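# Paper on the Walls: Thirty Rooms in, a Hanger Talks Shop

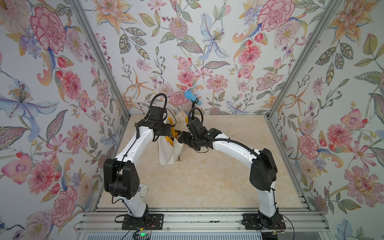 Thomas Vitale
Staff writer, Home & Trades

Greco has been hanging wallpaper in Vadangate since he left school, and he still books his own jobs from a notebook he keeps in the van. He prefers to go by his last name, which is also what is painted on the door of the shop. We talked in July, over coffee, between a stairwell and a dining room.

Florals are most of his work now. "Ten years ago it was all gray paint," he said. "People would call me to take paper down. Now they call me to put it up, and they want flowers, big ones."

A big pattern costs more to hang. The design has to line up from one strip to the next, and the waste adds up with every cut. He asks customers to order one roll more than the chart says and to check that the batch numbers match. "Two batches can look the same on the table. Then you get them on the wall and there's a stripe."

He starts behind the door if he can. The last strip almost never meets the first one cleanly, and that corner is the one people look at least. In a small room with three papered walls he centers the pattern on the back wall and works out to both sides.

Old houses slow him down. A corner can be off by half an inch from top to bottom, so he cuts the strip, wraps a little of it around, and hangs the next piece to a fresh plumb line. "You don't trust the ceiling. You don't trust the door frame either."

His largest job was the Clurna, a small hotel on the east side, which paid him $4,000 for the lobby and the upstairs hall. Room 501 was added later, after a leak. He had kept the leftover rolls in his garage, and the patch took four of them.

For people doing it themselves, Greco suggests a bedroom and a small print. He also tells them to prime first, even over clean paint. "I skipped it once, in my sister's kitchen. It came off in sheets that winter."

He had to be back at the dining room by two. The paste was already mixed.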